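Section 4 – Placing the desk and sorting the cables

Applies to Tomgate sit-stand desks with the Drilteck control box, model 3813. Older control box (two buttons, no display), see the back pages instead. Legs and top should be bolted together by now. If not, go back to section 3.

Before you start
Desk unplugged. Desk at lowest setting. Second person for any lifting, the frame is heavier than it looks.

Caution: never drag the desk by the top. Lift by the frame. Dragging bends the feet and the warranty doesn't cover bent feet.

4.1 Position

1. Pick the spot. Leave 4 inches behind the desk, more if there is a window ledge or radiator.
2. Check above as well. Shelves, lamps, low ceilings. Raise an arm over the spot, then check the full height on the label under the top.
3. Curtains: tie back or shorten anything that hangs behind the desk. Fabric gets caught between the top and the wall on the way down.
4. Clear the floor under the feet. No cords, no rug edges.
5. Set the desk down and level it. Turn the foot screws by hand, clockwise lifts that corner. Put a glass of water on top if you have no level – good enough.
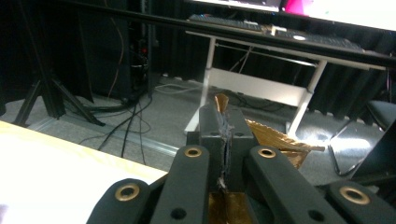 Fig. 1. White desk, black curtains, cables on gray floor.

Note: on thick carpet the desk may settle over the first week. Level it again then.

4.2 Cables

You need the cable tray, the sticky clips and the power strip. The strip is not in the box.

1. Fix the tray under the top with the short screws. SHORT ones. The long ones will come out thru the top.
2. Lay the power strip in the tray, switch facing you.
3. Plug in the control box, then the monitor, then the rest.
4. Leave slack. Every cable that goes from the desk to the floor or wall needs enough length for full height plus a hand's width. Most problems we get asked about are a cable that is too short.
5. Bundle the slack loosely with the ties. Not tight, the cables have to move.
6. Run the one main power cord down the left leg, clips on the inside face.

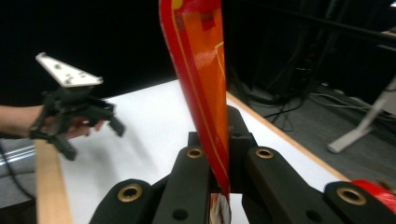 7. Push each clip on hard and hold it for 21 seconds. Wait overnight before you load it.
8. Plug into the wall. Display shows three dashes.

Caution: do not run the desk off an extension reel that is still wound up. Gets hot.

4.3 First run (reset)

1. Take everything off the top.
2. Press and hold DOWN until the desk stops, lifts slightly and stops again. Let go.
3. Display shows a height. Done. If it still shows dashes, hold DOWN again.
4. Go all the way up once, slowly, and watch the cables. Anything pulling, stop and give it more slack.
5. Save your heights – press M, then 1 or 2.

Note: the motor rests itself after long use. Wait, then try agian.

4.4 Day to day
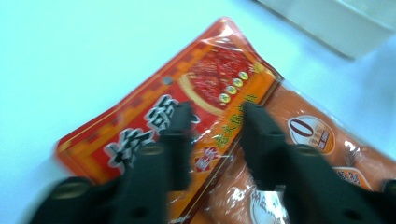

Wipe the top with a damp cloth, dry after. No bleach, no scouring pads. Grease comes off with a drop of dish soap. Keep liquids away from the keypad, it is not sealed.

Max load 100 lb, spread out. Nobody sits on it, at any height.

Check the bolts every February or whenever the desk starts to wobble. Hex key is clipped under the tray.

Spare clips, ties and feet: order from Itness or from Kanagaratnam, quote 3813 and the color of your frame.

Sheet revised September 2023. Error codes are in section 5.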